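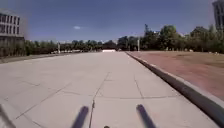

The long walkway at Sivanside, on a clear day. Photo by Samira Nassar

I know, I know, it's a slab of concrete. But I love this walkway, and I'm tired of hearing that it needs "activating" (that's the word in the Patlow proposal, which runs to 201 pages and wants planters, kiosks and a splash pad all the way to the trees).

Look how wide it is! My friend Birsen can walk next to her mother's wheelchair and my two kids can scooter past them and everybody still has elbow room. Try that on a path with a pretzel stand in the middle of it.

Sure, the sun bounces off that pale gray like crazy, and I'd happily take a few benches on the dirt side, past the curb. Maybe 3, with some shade. And please, somebody look at that long wiggly seam, the one that looks half like a crack. Fixing up the slabs would be money well spent.

But leave the middle alone. I walk it most mornings with my coffee, staring at the tree line and thinking about nothing much, and I don't want to do that around a kiosk. Comments on the plan are open until April, so I'm sending mine in tonight.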